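Setting up the drip timer

Okay, on to the timer, my favorite bit! I run a Clina on the tomato beds and it takes me 18 minutes, coffee included.

1. Shut off the outdoor faucet and screw the timer on by hand. No wrench – I cracked a collar that way.
2. Push the half-inch hose onto the outlet until it stops.
3. Hold SET until the clock blinks, then put in the time.

Note: if the clock won't blink, take the batteries out, count to ten and try again.
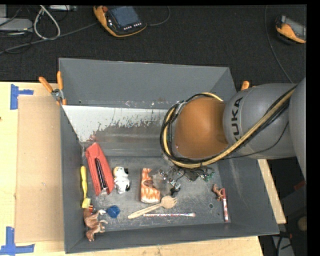

4. Pick your start time. I like 5:30 in the morning, before the sun gets on the leaves.
5. Set the run time. Mine goes for 57 minutes in dry weather, less in April.
6. Open the faucet slowly and walk the whole line looking for drips at the joints.

Caution: bring the timer indoors before the first frost. Water left inside will split the valve (ask me how I know).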